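Mar 17, 2021

**Minutes – snack bags and supply table, Ultgate site**

Present: six members of the social group, plus one from the front office for items 1 to 3. Apologies were received from the Trirnside site.

## 1. Minutes of the last meeting

Agreed with one correction. The budget for the welcome bags was written down as $360. It should read $380. The secretary has changed the file copy.

## 2. Matters arising

The key to the tall cupboard has been copied and both keys are now at the front office. The leftover paper plates went to Ludby. The label printer is still not working and will be dealt with under item 6.

## 3. Welcome bags

The group went over the plan for the June open house. The figure from the front office is 87 bags, and that number is final unless Trirnside adds to it by the end of next month. Each bag goes to one family, not one per person. There was a question about late sign-ups. It was agreed that late families can have a bag if any are left, and that no extra snacks will be bought for them.

The white paper bags with rope handles were preferred over the flat ones used last time. The printed ones with the small colored rings were liked, and the group was content to mix printed and plain if the store doesn't have enough of one kind. Handles should be left up when the bags are filled.
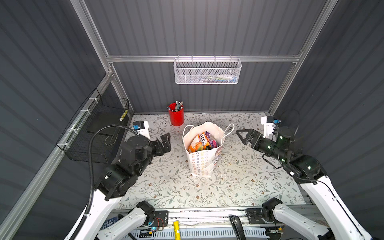
Packing will be done in two sittings. The first sitting does the dry snacks and the second does drinks sachets and the welcome letter. Filled bags will be kept on the shelves in the back hall and not on the floor, as the mop bucket is stored there.

One member asked that the letter go in last so that it sits on top. Another thought it would get bent and would like it clipped to a handle. After some talk it was put to a vote: four for on top, two for clipped. The letter goes on top.

**Action:** front office to confirm the number of families and send the final letter for printing.

## 4. What goes in the bags

The list from last time was read out and changed as follows:

- Savory packets stay. One per bag.
- Sweet snacks go up from two to three.
- Lemon tea sachets stay, but see below.
- Nuts are off the list. Anything with a nut warning goes in the staff kitchen.
- The small boxes of raisins are dropped. Most of them came back last year.

There was a longer discussion about how the bags are filled. Last year the big packets went in first and the small ones slid down the sides, so people thought they had been left out. Sachets were also folded to make them fit, and two split. The group agreed that small and flat things go in first, standing up, and the larger packets after. Sachets should not be folded. If a bag is too full to take everything flat, take out a sweet snack.

It was also agreed that each bag is held open and looked into before it goes to the shelf. 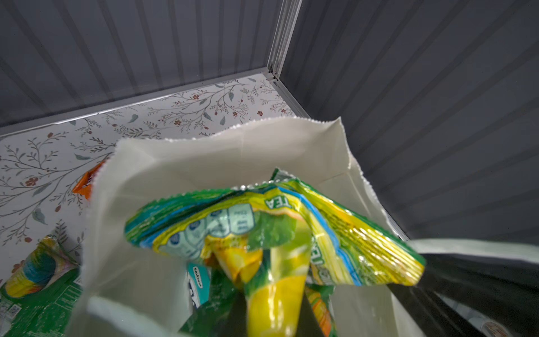 The cost per bag was worked out again with the extra sweet snack and it still fits within the budget, with a little over. The group did not decide what to do with the remainder. A suggestion to spend it on ribbon got no support.

Trirnside has asked by email if the tea could be swapped for a fruit drink, as some of the younger children don't like it. Left as it is for this year.

**Action:** two members to shop for the snacks and keep all receipts in one envelope. Store brands are fine.

## 5. Supply table

The flowered table covering is to be kept for packing. It wipes down well enough and people like it. It is not to be taped down again – the tape left marks on the table last time.

Pens and markers stay in the red cup at the back of the table. They are for writing family names and are not to be carried off to the front office. Dried-up markers should be thrown out, not put back in the cup. The white hanging basket with the hooks is for small things only. The black wire basket may be used for whatever is needed on the day, provided it is emptied at the end.

One member asked for a second cup, for scissors. Agreed, if one can be found in the cupboard.

## 6. Printing and labels

The label printer will not feed. A quote for repair came to more than the group wants to pay. Family names will be written by hand this year.

The front office still has a box of 2000 plain stickers bought for another event and offered them at no cost. Accepted. They will be stored with the bags.

## 7. Mathew Hall

The booking for Mathew Hall has been confirmed for the open house, including the side room. The group can get in at 6 in the morning to set up. Bags will be taken over by car the evening before if the hall agrees, and if not they go on the day.

Ludby has offered two folding tables. It was agreed to accept both, and to ask if they can be dropped off at the hall.

**Action:** secretary to write to the hall about leaving the bags overnight, and to Ludby about the tables.

## 8. Any other business

The coffee in the staff kitchen was raised again. This is not a matter for the group and will be passed to the front office.

The next meeting will be set by email once Trirnside has replied.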